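Novholm Forum › Workshop and Benches › Jigs and Holders

Printed CPU tray on an extrusion top, pocket fit question

tinbracket
Posts: 489

I'm redoing the part of my bench where I sort and clean used processors before they get boxed up. The top is silver aluminum extrusion, slots up, and I printed a gray plate that mounts on it. The plate has raised pockets so a chip stays where I put it while I wipe off old paste and write down the number.

First version had plain recesses with no rim and the chips slid around. Second version has a thin raised rim on the CPU pocket and a raised square wall on the one above it.
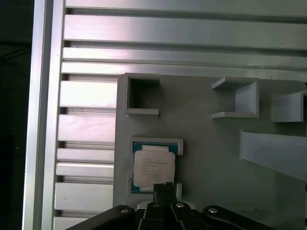 CPU in the lower pocket, square pocket above it still empty.

Two questions. Is PLA OK for this, and how much clearance do you leave around the substrate? I'm at 0.2 mm per side now.

slotnut_ray
Posts: 1000

PLA is fine if you keep it away from heat. I'd go to 0.3 mm. Mine were tight in August and I had to pry chips out with a fingernail, and I don't like doing that near the edge of the board.

Is that top the Rimen profile? The slats look wide.

tinbracket

Yes, Rimen, bought as offcuts. I paid 50 for the lot.

palewasher
Posts: 50

I'll disagree on the material. Plain PLA builds up static and you're putting bare processors in it. Skomik sells an ESD-safe filament and it prints about like PETG. Costs more, but a tray this size doesn't use much.

slotnut_ray

I've run plain PLA trays for 2 years and haven't lost a chip. Ground the extrusion, wear the strap, done.

palewasher

Grounding the extrusion does nothing for the plastic sitting on top of it. It's an insulator. You may have been lucky, or you may have chips with damage that hasn't shown up yet.

tinbracket

I do wear a strap. I'll price the Skomik stuff before I print the final one.

gridpaper
Posts: 489

Leave the material aside for a minute. Put a finger notch on two sides of the CPU pocket. With a full rim you end up grabbing the heat spreader by its edges, and if there's paste on it, it slips.

Also, what do you do about the T-slots? Small screws go down those grooves and you never get them back. I cut strips of Abera slot cover and pressed them in.

tinbracket

Notches are a good idea, adding them. No covers yet. I've lost a couple of M3 nuts in there already.

slotnut_ray

Skip the covers, tip the panel up once a month and shake it out.

gridpaper

Not if it's bolted down.

tinbracket

It's bolted down. I'll order covers. Going with 0.3 mm and two notches for the next print, and I'll post the file when it fits.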